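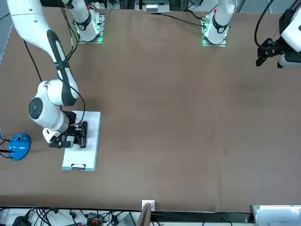

According to Yupin Yimyam, grip force is the wrong number to start with when choosing between parallel grippers. Most of the inquiries that reach Staltalell open with newtons, she says, and most of the returns have to do with finger geometry or the controller.

Home | News | Test Bench | Interviews | Archive | Contact

Interview, November
By the Test Bench desk

Yimyam has spent the fall comparing two parallel grippers for dual-arm tabletop work, the Burnholm and the Nuchit. Both were run through the same routine: approach a part on a flat board, close, hold, release, retract. Each gripper completed 800 cycles per finger set.

"The Burnholm closes faster, but it reports contact late," she said. "The delay was up to 14 milliseconds on our controller. With a rigid part on a rigid board you see that as a force spike at the wrist."

The Nuchit was slower and more consistent. Its weakness was the finger mount, which uses two screws and no locating pin. After 300 cycles the fingertips no longer met squarely, and the set had to be realigned before the run could go on.

"A pin would fix it. We drilled one in ourselves for the second set and the drift went away."

Angled fingers did better than flat ones on low parts, where a wide fingertip touches the board before it reaches the part. She would not extend that to taller parts, which were not in the test.

On controllers, Yimyam was more cautious. The Odwood unit was used for all runs, with both arms on one clock. An earlier attempt with a separate controller for each arm was abandoned.

"You can synchronize two controllers – we did, after a week – but then every gripper result has a timing question attached to it. I wanted to compare grippers."

Cable routing took more time than planned. A loop that is too short pulls on the wrist near the end of its travel, and the force reading shifts with it. She now moves each arm through its full range by hand and repeats the zero reading at 10 poses before logging any data.

Asked which gripper she would buy, Yimyam chose the Nuchit for contact work and the Burnholm for sorting. The camera comparison is still open. Wrist-mounted units are next, starting with exposure settings.

Related
Fitting locating pins to gripper fingers
Odwood controller: notes on a shared clock
Zeroing a wrist force sensor
Cable loops and strain relief on small arms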